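Let the receptionist tell us how late you are
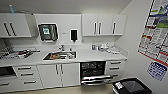 White cupboards, a steel sink, soap and paper towels on the wall.

I have a soft spot for my GP surgery. They've seen me through shingles, a dodgy knee and one very silly accident with a bread knife. So please take this as a moan from a friend.

Back in December I had an appointment at 9.40 in the morning. I got there early, tapped my date of birth into the screen by the door and sat down under the telly. I was called in at 11.25. That's 105 minutes, and in all that time not one person said a word about it. The screen went on telling new arrivals to take a seat, all very cheerful, as if we were waiting for a table at Prometti (where at least you get breadsticks).

I don't blame the doctor. She'd clearly had a horrible morning, and if somebody ahead of me needed an hour then I'm glad they got it. I'd want the same! What I mind is not being told. If I'd known, I could have moved the car, rung work, or walked down to the bakery and back. The man next to me had a bus to catch and kept getting up to look at the road. In the end he went home without being seen, and I still wonder about him.

My friend Davoud Fallahi thinks I'm being soft. He says surgeries keep quiet on purpose, as people would wander off and miss their turn. Well, maybe a few would. But my vet manages it. The garage in Bistton manages it too - they text you if the MOT is running over, and the lad there is 19 and does it from his own phone.

It wouldn't take new software either. I know there's always some company with a shiny system to sell, and our surgery has already been through two of those. A whiteboard would do me. "Dr running 50 minutes late, sorry." Someone rubs it out and writes a new number every so often. Or the receptionist could just say it out loud when you come in, the way they used to before the screen arrived and we all stopped talking to each other.

I've put this in the suggestions box, by the way, on the back of a parking ticket. The parking ticket was from that same morning, and I'm still cross about it.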